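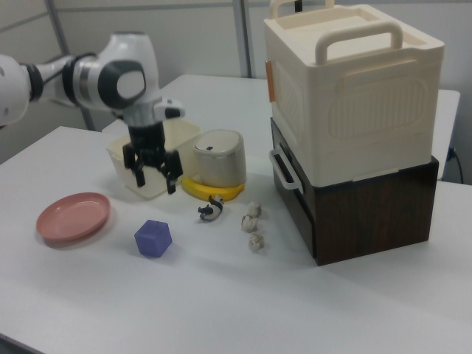

Setup and Maintenance of the Tabletop Arm Cell
Project report, second-year automation lab
Tanvir Bandara
Trokoncombe Technical College, Cikville campus
Jun 30, 2023

1. Purpose

The lab has one tabletop arm cell, known as the Drisoren cell after the room it used to be in. It is used for pick and place exercises with household items and toys. When I took over the project the cell could be run, but it had no written setup procedure and the gripper did not close evenly. My task was to find the cause of the gripper fault, repair it, and write down how the cell should be set up and checked so the next group can use it without asking around.

2. The cell

The arm is white and black and reaches over a white table from one side, with a wrist module above a parallel gripper with two black fingers. A second white table is pushed up against the back of the work table. The fixed camera looks at the work area and its position is part of the setup, so it should not be moved to make room for anything else.

The objects change from one exercise to the next. The current set has a toy banana, a purple cube, a pink plate, a small black-and-white toy figure and a shallow translucent bin, along with a few other things. Larger storage boxes go on the right part of the table. The rule I settled on is that the arm parks with the gripper pointing straight down and the fingers open before anybody reaches in to change the layout.

3. The fault

The reported problem was that the gripper dropped light objects. I first suspected the force setting and spent most of a week changing it. Raising it helped with the cube and made things worse with soft objects, so I put it back to the old value.

I then took the fingers off and found that one of the 2 mounting screws on the left finger had backed out. The finger could tilt under load, and the pads met at the tips and stayed apart higher up. The slide was also dirty, with dust packed into the grease at the closed end.

4. Repair

Power was switched off at the cabinet and the plug pulled before any work on the gripper. The steps were:

Remove both fingers and mark them left and right on the inside face.
Wipe the old grease off the slide with a lint-free cloth.
Move the slide by hand over its full travel and feel for rough spots.
Apply a thin film of new grease and wipe off the extra.
Refit the fingers with new screws and medium-strength thread locker.
Leave overnight before putting any load on the fingers.

The cable at the wrist was checked at the same time. It had no wear on the jacket, but one clip was loose and I replaced it.

5. Setup after repair

The zero position of the gripper has to be taught again whenever the fingers come off. I skipped this the first time and the software stopped with a travel error. After teaching zero, I checked the height of the fingertips over the table using a feeler gauge at 5 points. The back left point was low. The table had one leg screwed in too far, and turning it out fixed the reading.

The camera calibration was run last. It has to come after the table is leveled. Mr. Ranasinghe from the workshop showed me how to do the board calibration and signed the sheet.

6. Test results

I ran 205 picks with the cube and the toy banana on the repaired gripper. There were 7 failures. Most of them came from the banana turning in the fingers when it was gripped too close to one end, and that is a grasp point problem in the program. No finger movement was found when the screws were checked afterward.

7. Routine checks

Before each session: look at the finger screws, park the arm, check that the emergency stop cuts power, and clear loose cables from the table edge.

Every month: clean and grease the slide, check the wrist clips, and repeat the height check.

8. Remaining work

The finger pads are the original ones and are getting shiny at the tips. A replacement pair is on order and should be fitted in August. Zero will need to be taught again then. The grasp point for the banana should also be moved toward the middle, but I did not have time to change and retest the program.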